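식탁 중앙 장식

식탁 중앙 장식(센터피스)은 식탁이나 연회용 탁자의 가운데에 두는 장식물을 통틀어 이르는 말이다. 꽃을 꽂은 병이 가장 흔하고, 과일 그릇, 촛대, 도자기 인형, 설탕 공예품, 그리고 누가 언제 가져왔는지 기억나지 않는 유리그릇까지 모두 여기에 든다. 먹을 수 있는 것도 있지만 먹으면 대체로 눈총을 받는다.

목차
1 정의와 명칭
2 역사
3 재료
4 높이와 배치
5 조화 논쟁
6 넨디디츠의 탁상 장식
7 관리
8 같이 보기

1 정의와 명칭

한국어에는 이 물건을 가리키는 굳어진 낱말이 없다. 예식장과 호텔에서는 영어를 그대로 옮겨 센터피스라고 부르고, 가정에서는 ‘식탁에 있는 그 꽃’ 정도로 통한다. 사전 편찬자에게는 아쉬운 일이겠으나 의사소통에 지장이 생겼다는 보고는 없다.

엄밀하게는 식사 도중에도 자리를 지키는 것만 중앙 장식으로 본다. 밥상을 차릴 때마다 냉장고 위로 피신하는 꽃병은 이 기준에서 탈락하는데, 그러면 일반 가정의 꽃병 대부분이 탈락하므로 실제로 이 기준을 적용하는 문헌은 드물다. 양념통과 휴지 상자를 포함할지도 의견이 갈린다. 식탁 한가운데를 가장 오래 점유하는 물건이라는 점에서는 둘을 따라올 것이 없지만, 장식할 의도가 있었느냐는 물음에 답하기가 어렵다. 뜨개질한 덮개를 씌운 휴지 상자는 경계에 있는 사례로 자주 거론된다.

2 역사

유럽 궁정의 연회에서는 일찍부터 식탁 위에 볼거리를 올렸다. 설탕과 아몬드 반죽으로 성이나 신화 속 인물을 빚어 내놓는 일이 유행했고, 손님은 조각을 감상하며 주인의 재력을 가늠했다. 설탕이 귀하던 시절이라 감상은 곧 셈이었다.

이후 설탕 조각의 자리는 도자기 인형이 물려받았다. 도자기는 녹지 않고 개미가 꼬이지 않으며 이듬해에 또 꺼낼 수 있었다. 프랑스에서는 거울을 깐 긴 받침 위에 촛대와 조각을 늘어놓는 쉬르투 드 타블이 발달했고, 영국에서는 가지마다 작은 접시를 매단 은제 에퍼른이 과일과 단것을 나르는 역할을 겸했다. 에퍼른은 닦아야 할 면이 유난히 많은 물건으로, 고용된 사람의 손으로 은을 닦던 집안이 줄어들자 함께 줄어들었다.

꽃이 식탁의 주인공이 된 데에는 상차림 방식의 변화가 크게 작용했다. 요리를 한꺼번에 늘어놓던 방식에서 한 접시씩 차례로 내오는 방식으로 바뀌자 식탁 가운데가 비었고, 빈 곳을 그대로 두지 못하는 사람들이 꽃을 올렸다. 집안 살림을 다룬 책들이 앞다투어 꽃꽂이 도안을 실었으며, 도안을 따르려면 온실이 하나쯤 필요한 경우가 많았다. 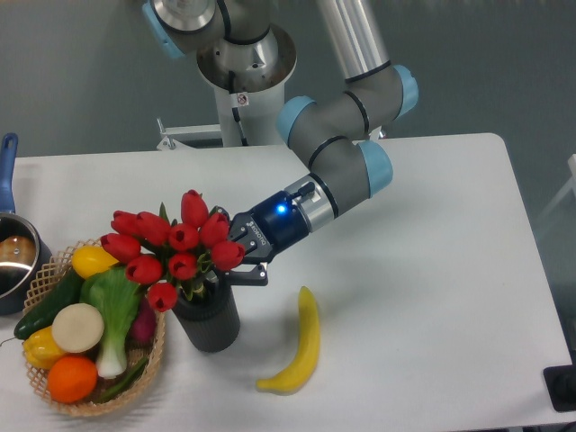
한국의 전통 상차림은 음식 자체로 상을 채우는 쪽이어서 가운데를 비워 둘 여유가 없었다. 다만 궁중의 큰 잔치에서는 비단과 종이로 만든 꽃을 음식 위에 꽂거나 커다란 항아리에 꽂아 잔치 자리를 꾸몄다. 높이 괸 음식에 꽂는 꽃은 상화라고 한다. 생화를 두고 굳이 비단을 오려 붙인 까닭으로는 꽃을 함부로 꺾지 않으려는 마음과 시들지 않는 것에 담은 장수의 뜻이 함께 꼽힌다. 잔칫날이 한겨울일 수도 있었다는 사정은 비교적 덜 인용된다.

현대의 중앙 장식은 예식 산업이 이끈다. 원탁마다 똑같은 꽃이 놓이고, 식이 끝나면 하객이 그 꽃을 신문지나 비닐에 싸서 가져가는 풍경이 자리 잡았다. 가져가도 되는지 묻는 사람과 이미 싸고 있는 사람이 한 탁자에 앉는 경우가 많다.

3 재료

생화
장미, 수국, 튤립, 카네이션이 흔하다. 향이 강한 백합은 음식 냄새와 다툰다는 이유로 꺼리는 책이 많은데, 마늘과 젓갈이 오르는 식탁에서는 백합 쪽이 질 것이라는 반론도 있다. 튤립은 꽂은 뒤에도 줄기가 자라고 빛을 향해 굽는다. 아침에 단정하게 세워 둔 꽃이 저녁이면 제각기 창밖을 내다보고 있으므로, 좌우 대칭을 중시하는 사람에게는 권하지 않는다.

조화
비단, 폴리에스터, 폴리에틸렌, 종이 등으로 만든다. 계절을 타지 않고 물이 필요 없다. 자세한 논의는 아래 ‘조화 논쟁’에서 다룬다.

과일과 채소
진짜 과일은 장식 기간이 길수록 초파리를 부양하게 된다. 모형 과일은 이 문제를 해결하는 대신 손님의 이를 위협한다. 옛 살림책은 밀랍 과일을 높은 선반에 두라고 적고 있으며, 어린이가 있는 집이라면 더 높은 선반을 권한다.

초
식탁 초는 향이 없는 것이 원칙이다. 선물로 들어오는 초는 거의 전부 향이 있다. 둘 사이의 불일치는 서랍 속에서 해소된다.

그릇과 화병
유리 화병은 줄기와 물이 보이므로 물을 갈아 주어야 한다. 불투명한 도기나 금속 화병은 물이 보이지 않으므로, 갈아 주어야 한다는 사실도 보이지 않는다. 길(Gill)사의 원통형 화병 ‘구스테바’는 입구를 좁혀 적은 꽃으로도 풍성해 보이게 한 제품으로, 광고에서는 이를 절제의 미학이라고 불렀다. 솔이 들어가지 않아 바닥을 씻을 수 없다는 점은 광고에 나오지 않았다.

4 높이와 배치

중앙 장식에 관한 규칙 가운데 가장 널리 알려진 것은 마주 앉은 사람의 얼굴을 가리지 말라는 것이다. 이를 위해 흔히 팔꿈치를 식탁에 대고 팔뚝을 세워, 손끝보다 낮게 만들라고 가르친다. 팔 길이는 사람마다 다르지만 규칙은 이를 문제 삼지 않는다.

연회 업계는 정반대의 해법도 쓴다. 가늘고 긴 받침 위로 꽃을 띄워 시선이 그 밑으로 지나가게 하는 것이다. 이런 장식은 연회장 입구에서 볼 때 가장 근사하고, 앉아서 올려다볼 때 줄기와 철사가 가장 잘 보인다. 장식을 맡긴 사람은 입구에 서 있고 손님은 앉아 있으므로 계약에는 영향이 없다.

폭에 관해서는 식탁 길이의 삼분의 일을 넘지 않게 하라는 지침이 있다. 찌개 냄비가 오르는 식탁에서는 이 삼분의 일을 어느 쪽에서 양보하느냐가 관건이 되며, 뜨거운 쪽이 이긴다. 냄비 받침을 미리 가운데에 두고 꽃을 한쪽으로 비켜 놓는 방식은 실용서에서 ‘비대칭 배치’라는 이름으로 소개된다.
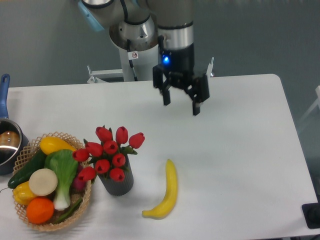

둥근 식탁에는 어느 방향에서 보아도 모양이 같은 장식을, 긴 식탁에는 낮고 길쭉한 장식이나 작은 것 여럿을 권한다. 벽에 붙인 식탁이라면 뒷면을 꾸밀 필요가 없다. 꽃집에서는 이 경우에도 사방형을 권하는 일이 있는데, 값이 다르다.

회전판이 달린 식탁은 별도의 분야를 이룬다. 장식을 회전판 위에 두면 모든 손님이 공평하게 꽃을 감상하고 공평하게 소매로 쓸게 된다. 중식당에서 첫 요리가 나올 때 종업원이 꽃을 말없이 들고 나가는 것은 오랜 경험에서 나온 절차로 보인다.

5 조화 논쟁

식탁에 조화를 올려도 되는가 하는 문제는 살림책의 역사만큼 오래되었다. 반대하는 쪽은 살아 있는 음식 곁에 가짜 꽃을 두는 것이 손님에 대한 실례라고 한다. 찬성하는 쪽은 식탁에 오른 음식 역시 대체로 살아 있지 않다고 답한다.

품질이 나아지면서 논쟁의 성격도 바뀌었다. 예전의 조화는 멀리서도 알아볼 수 있었으므로 속이려는 의도를 따질 필요가 없었다. 꽃잎에 결을 넣고 줄기에 심을 넣어 구부릴 수 있게 된 뒤로는, 손님이 꽃잎을 몰래 만져 보고 주인이 그것을 못 본 척하는 새로운 예절이 생겼다. 일부 제조사는 벌레 먹은 잎을 한 장 섞는다. 진짜 꽃을 파는 가게에서 같은 잎이 나오면 환불 사유가 된다. 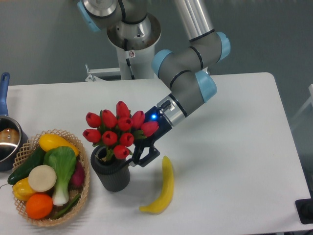 골이 진 짙은 회색 꽃병에 담긴 붉은 튤립 조화

조세 멜니크(Josée Melnyk)는 식탁 예절을 다룬 산문집 『가운데 자리』에서 조화 소유자를 둘로 나누었다. 물어보기 전에 조화라고 밝히는 사람과, 조화에 물을 주는 손님을 끝까지 말리지 않는 사람이다. 멜니크는 자신이 뒤쪽에 속한다고 썼고, 책이 나온 뒤 저녁 초대에 응하는 친구가 줄었다고 후속 글에서 덧붙였다.

환경 면의 비교도 결론이 나지 않았다. 생화는 온실의 난방과 항공 운송이 지적되고, 조화는 플라스틱이라는 점이 지적된다. 조화를 오래 쓸수록 사정이 나아진다는 데에는 대체로 동의하지만, 빛바랜 조화를 식탁에 계속 두게 할 만한 설득력을 갖춘 연구는 아직 드물다.

6 넨디디츠의 탁상 장식

소도시 넨디디츠(Nendiditz)는 중앙 장식을 겨루는 겨울 행사로 알려져 있다. 매년 12월에 시장 건물 안에 탁자를 늘어놓고 주민이 저마다 하나씩 꾸미는데, 탁자에서 실제로 식사를 마쳐야 심사 대상이 된다. 출품작이 수프 그릇을 밀어내거나 옆 사람의 잔을 넘어뜨리면 감점한다. 이 규정이 생긴 뒤로 사슴뿔을 쓴 작품은 자취를 감추었다.

첫 행사에 나온 탁자는 45개였다. 이후 꾸준히 늘어 가장 많을 때는 238개에 이르렀고, 시장 건물에 다 들어가지 못한 탁자가 생선 가게 쪽 통로까지 나갔다. 그해의 수상작이 모두 통로 반대쪽에서 나온 것을 두고 아직도 말이 있다.

행사의 후원사는 식기 도매상 가르켈(Garkel)이다. 가르켈은 참가자 전원에게 같은 흰 접시를 빌려 주며, 행사가 끝나면 약 300장이 돌아오지 않는다. 회사 측은 이를 홍보비로 처리한다고 밝혔다. 넨디디츠의 가정집에서 흰 접시를 칭찬하는 것은 그다지 좋은 화제가 못 된다.

시에서 펴낸 행사 안내서의 최근 개정판은 11/5/21자로 나왔다. 분량은 529쪽이며 그중 절반가량이 부속 규정이다. 초의 굵기, 식탁보가 바닥에 닿아도 되는 길이, 살아 있는 동물의 범위에 관한 조항이 있다. 달팽이에 관한 조항은 두 차례 삭제되었다가 두 차례 복원되었다.

7 관리

생화는 물을 갈 때마다 줄기 끝을 비스듬히 잘라 준다. 물에 잠기는 잎은 떼어 낸다. 설탕, 식초, 동전, 탄산음료를 넣으라는 민간 요법이 전해지는데 지지자들끼리도 분량에 합의하지 못했다. 꽃과 과일을 나란히 두면 익은 과일에서 나오는 에틸렌 때문에 꽃이 빨리 시들 수 있다. 과일 그릇 옆의 꽃병은 정물화에서 물려받은 조합이고, 정물화 속의 꽃은 이 영향을 받지 않는다.

조화의 적은 먼지와 햇빛이다. 부드러운 붓이나 찬 바람으로 먼지를 털고, 비단 꽃은 물세탁을 피한다. 플라스틱 꽃은 미지근한 물에 중성 세제를 풀어 흔들어 씻은 다음 거꾸로 매달아 말린다. 욕실에 거꾸로 매달린 꽃다발은 밤에 처음 보는 가족을 놀라게 할 수 있으니 미리 알려 두는 편이 좋다. 부엌에 오래 둔 조화에는 기름때가 앉아 먼지가 털리지 않는 단계가 오는데, 많은 가정에서는 이때 꽃을 현관으로 옮긴다.

은제 촛대와 에퍼른은 쓰지 않을 때 천에 싸서 보관한다. 촛농은 굳힌 뒤 떼어 내고, 칼로 긁지 않는다. 은에 난 칼자국은 거의 모두 이 문장을 나중에 읽은 사람이 낸 것이다.

8 같이 보기

궁중채화
꽃꽂이
식탁보
에퍼른
정물화
냄비 받침

분류: 식탁 문화 | 실내 장식 | 꽃 공예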